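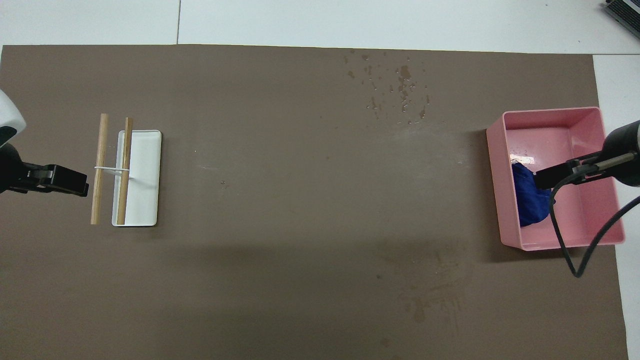 Two-Arm Table Clearing: Project Report

Rory Galbraith
Saturday, February 25, 2023

1. Aim

The aim was to build a two-arm workstation in the shared workshop at Fairweather and get it to clear a small table: put away loose items, pick up a cloth and wipe up spilt water. I wanted both arms working on the same table under one program, with one view from above. Wiping was left until last as it depends on everything else.

2. Equipment

The workshop already had a pair of arms with black grippers, one with a white housing and parallel fingers. I had use of them from the start of January. My own work was the table layout, the control program (which I called Sistura) and the mounting for the overhead camera.

The table top is white and came up far too bright in the camera image. I covered most of it with brown paper. This gave a dull background and wet patches show up darker on it, so the program has something to look for. The paper does mark and has to be changed.

The rest of the kit is ordinary household stuff: a pink plastic bin, a dark blue cloth, a shallow white tray and two wooden sticks joined by a white rubber band. The bin is on the right and the tray on the left, so each arm has its own side and they only need to share the middle.

3. Control program

Sistura runs on a laptop. Each arm has its own list of moves, and a third list holds the points where one arm must wait for the other. In the first version both arms were in a single list and took turns, which was safe but very slow. Splitting them up took me most of a fortnight.

The area between the tray and the bin is treated as a shared zone. An arm has to ask for the zone before it enters and give it up when it leaves. I had two collisions before this was added and none after it. Neither did any damage apart from a bent finger pad.

4. The sticks

Picking up a single stick was easy. A pair held by a rubber band was harder. If the gripper closes on one stick, the other one swings and the band twists. With one stick on the paper and the other across the tray they are also at different heights, and the program assumed they were flat.

I changed the approach so that the left gripper comes in from the side with its fingers level, stops short, and checks the height again before closing. I also slowed the last part of the move. It adds a pause of 400 milliseconds, which I think is worth having.

5. The cloth

The right arm reaches down into the bin for the cloth. The cloth never lies the same way twice, so there is no fixed point to grab. Sistura looks for the highest part of the heap and aims for that. It does better with a bunched cloth than with a flat one.

Glare was a nuisance. The inside of the bin is glossy and the workshop lights leave a white spot on the floor of it, which the program took for an object more than once. Masking out very bright areas fixed most of this.

The gripper cable hangs in a loop over the bin and on to the paper. I have left it slack so that it doesn't pull at full reach, but it could drag a light item along. It should be clipped further up the arm.

6. Wiping

Wiping is only partly done. The program can find droplets on the paper and plan a path over them. It does not yet judge how hard to press. Old stains are a further problem, as a dried smudge looks much like a fresh one to the camera.

7. Work remaining

Clip the right cable.
Add a pressure limit for wiping.
Try a matt bin.
Write up the zone code properly so that the next group can use it.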